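Solid perfume went grainy after a few weeks, can it be saved?

Posted in Fragrance Making by tyagi

I made a batch of solid perfume in July, 12 small tins. It was beeswax and jojoba with a rose and vetiver blend at 18 percent. It was smooth when it set. Now most of the tins have little grains all through them, like wet sugar. The scent is still fine. I swapped part of the jojoba for shea butter this time and changed nothing else.

I keep the tins in a drawer in the bedroom, which gets warm in the afternoon and cools off at night. Can I melt them down and pour again, or will I lose the top notes? 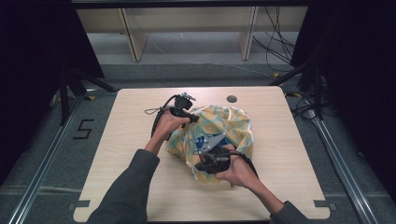 I would like to give two of them away on Saturday, so a fix that doesn't take a month would help.

risix

It's the shea. Parts of it harden at different speeds, and if it warms up and cools slowly over and over you get grains. They are harmless and melt on the skin.

You can remelt. Scrape everything into one beaker, use a water bath on low, and hold it until the mix is fully clear. Take it off the heat, stir until it just starts to thicken at the sides, then pour and put the tins straight in the fridge for 13 minutes or so. You will lose a little of the rose. If you have blend left over, add a few drops before pouring, but keep count because 18 percent is already strong.

Next time melt the shea last.

vemov

Mine did that too. I left them alone and used them up.

zondis

Agree with the remelt. I'd drop the shea completely and go back to all jojoba. Also find a cooler drawer or it will happen again.

Related threads
Beeswax or candelilla for tins?
Vetiver takes over my blend
How long to age an oil perfume
Cleaning wax out of beakers

Contact us | Copyright Fragrance Making Help | Back to top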